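# Brumora's house robot gets an open day, mostly on a screen

Cudow, August 15, 2026

Brumora opened its doors this morning to show what its two-armed household robot can do. Much of what visitors got was a simulation.

The company had 107 people signed up and ran them through in groups. Each group watched the robot at work in a computer-made bedroom, with a bed, a skylight, a big white door and a broom or mop standing on the floor between the grippers. Marijke Leemans, who leads the demo team, told the first group that practice in software is cheap and that a mistake there breaks nothing. Fair enough. It also means a good result there proves less than the applause suggested.

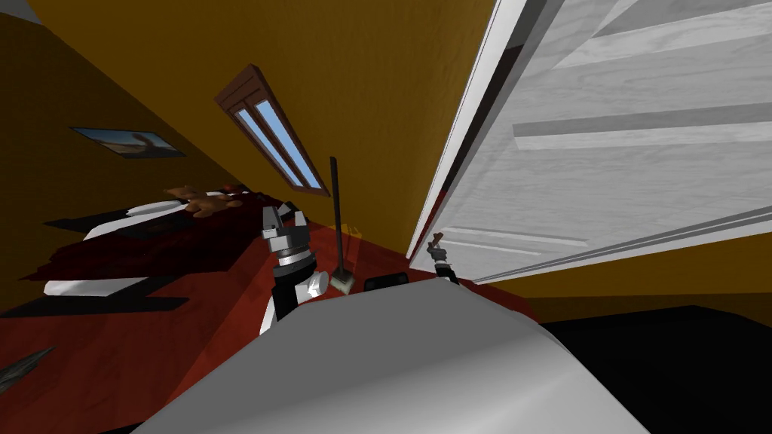

Leemans said the robot goes through 500 practice rooms before the team trusts it with a new chore. Asked how many of those chores it can now do in a real house, she said the company would publish numbers "when they mean something." In May, Brumora had promised those numbers by summer.

Koen Van Rooij, who runs the cleaning firm Desmet and was in the second group, was not sold. "My people walk into a place they've never seen and get on with it," he said. "Show me that in an apartment with a dog and I'll write the check."

Brumora plans a trial in 13 homes in the Ingate neighborhood. It has no start date, and Leemans would not say whether a company worker will be in the room while the robot cleans. Families who want to take part can leave their names at the front desk. By noon the sheet had 50 lines on it and plenty of them were still blank.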